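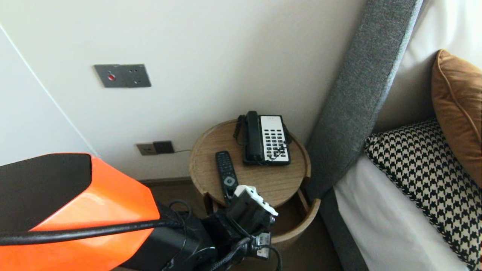
Getting a north-facing bedroom ready for fall

larchstreet
Posted 11 August 2020

I know it's still summer but the light is already going earlier and I want to get ahead of this one. Our back bedroom faces north, has one big window, and was miserable last January. We moved in right after Christmas so we just put up with it. This year I have a budget of $800 and I'd like it sorted before the cold comes.

What I have so far: double bed, thin cotton curtains that came with the house, bare floorboards, one overhead light that makes everything look gray. The walls are white. There's a radiator under the window and it works fine but the room never holds the heat.

I was planning to spend most of the money on a good comforter. I'm looking at the Brundska winter weight. My husband thinks we should do the floor first. What would you do?

tollgate_m
Curtains first, before the bed or the floor. Thin cotton over a big north window is where your heat goes. I put up the Stirkura lined ones two years ago and it was the only change I made that I noticed on the first night. Get them wider than you think, at least a hand's width past the window on each side, and stop them at the sill if the radiator is underneath. Full length curtains over a radiator just send the warm air up behind them.

pennyroyal
Agree about stopping at the sill but I think full length looks so much better, and in a bedroom that matters to me. You can tie them back for the hour the heat is on and then let them down at bedtime. That's what we do.

tollgate_m
You remember to do that every night?

pennyroyal
Most nights, yes. I have to close them anyway.

Cyril Inskip
I'd go with your husband. Bare boards in an old house let in a lot of air. Before you buy a rug, get down on your hands and knees on a windy day and feel along the baseboards. When I did ours there was a draft along the whole outside wall that I'd been blaming on the window for years. I filled the gap with flexible caulk and painted over it. It took an afternoon and cost less than $50. Then I bought the rug.

The rug doesn't need to be expensive. The pad under it does more of the work. Buy a thick felt pad and put whatever you like on top.

larchstreet
Thanks all. I hadn't thought about the baseboards. There is a gap on the outside wall, I can fit a coin in it in places. The curtains sound like an obvious one too, so maybe the comforter gets what's left.

Does anybody have the Brundska? It's the heaviest one they make and I can't find many people who have lived with it.

quiltedhen
I had it and gave it to my sister. It's warm, no complaint there, but it's too warm from September to about Thanksgiving and again from March, so it spent most of the year in the closet taking up an entire shelf. It also didn't fit in my washer and I had to take it to the laundromat.

What I use now is a medium comforter and two blankets. The top one is a Likis wool throw that I can kick down to the end of the bed when I get hot. If you share the bed with somebody who runs at a different temperature then layers are the only thing that works in my opinion.

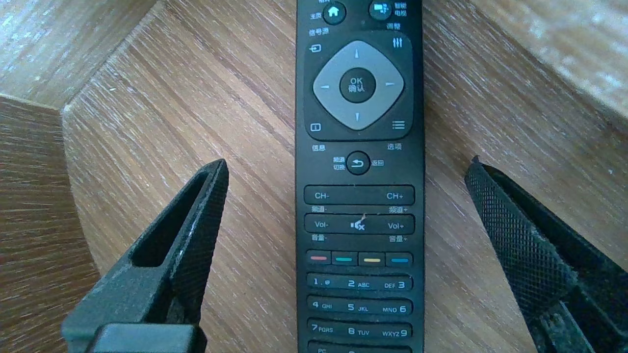 The other thing with layers is that you can bring them in one at a time as the nights cool off. I add the first blanket in September and the second one whenever we first turn the heat on. It costs less up front too, because you probably own one of the blankets already.

dunmore_attic
I'll disagree with the layers people. I can't stand three things sliding around on the bed and having to straighten them all every morning. One heavy comforter, shake it out, done. I have the Brundska and I use it from the end of October through March. Yes it goes to the laundromat. I take it twice a year.

quiltedhen
If you only want it for five months that's fair. The original poster said $800 for the entire room though, and the last time I looked it was a big piece of that.

Achilleas Gkikas
Nobody has talked about the light yet. You said the overhead makes everything gray. A north room never gets direct sun in winter so you have to help it. Change the bulb to a warm white and then stop using it in the evening. Put one lamp on each side of the bed and one more across the room, on a dresser or a low shelf, so that the light comes from more than one direction. A room with warm light at a low level feels more comfortable at the same temperature.

I'd also think about the white. A cool white in a north room goes blue in the afternoon. One with a little yellow or pink in it will hold up better. You could do the whole room in a weekend and it would be the cheapest thing on your list after the caulk.

tollgate_m
It might feel warmer but it isn't warmer. She said the room doesn't hold heat.

Achilleas Gkikas
She also said it looks gray. I was answering that part.

pennyroyal
Sotiropoulos usually marks down last year's lamps at the end of summer, if you have one near you. I got a pair of plain ceramic ones there. The shades were ugly but I replaced them.

backporch_ro
We gave up and bought a 2000 watt space heater for ours. I wouldn't recommend it. The room was warm while it was running and cold ten minutes after, and the electric bill was awful. Once we did the curtains and the rug it went to the basement and it's still there.

larchstreet
OK, I have a plan. Caulk first, then lined curtains to the sill, then a felt pad and a rug that comes out past both sides of the bed. Warm bulb and two lamps. I'm going to hold off on the comforter and try the blankets we have until the first really cold week. If we're still cold I'll come back and argue with quiltedhen.

I'm on the fence about repainting. The white isn't that old and I don't love moving furniture.

Cyril Inskip
Paint a piece of cardboard and lean it on the wall for a few days before you decide. Look at it in the late afternoon with the overhead off. And let the caulk cure before you push the bed back against that wall.

dunmore_attic
Measure the radiator before you order the curtains. The sill on mine sticks out less than the radiator does and I had to send the first pair back.

Related threads
Wool blankets: wash at home or dry clean?
How far should a rug come out from the bed?
Warm whites for dark rooms
Storing summer bedding in a small closet
Lined curtains or separate liners
Draft under the bedroom door, what worked for you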